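Drying Laundry Indoors: Room Humidity in Student Housing
Report for Home Environment, second year

3. Method

We put one humidity sensor in each of 13 bedrooms in the Plilanlow residence and left them running through August. Readings were saved every 60 minutes. Residents filled in a sheet each time they hung up washing, with the time, the type of items and whether the window was open. They dried their clothes the way they normally do.

In total we got 126 entries. We left out 34 of them where no time was written down.

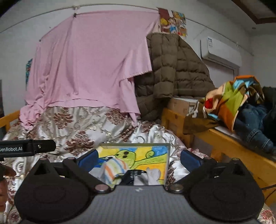
4. Results

Humidity went up after nearly every load. Bed sheets and towels caused the biggest rise, and jeans took the longest to come back down. In rooms with the window open the reading was usually back to normal by the next morning. With the window shut it often stayed high into the afternoon.

Rooms on the north side started out more humid, so their results are hard to compare with the others. We should have measured them for a week with no laundry first.

5. Problems

Two of the Relline sensors lost their settings when the batteries were changed. One resident moved the sensor to a windowsill and we noticed only at the end. Her data is in the appendix but not in the averages.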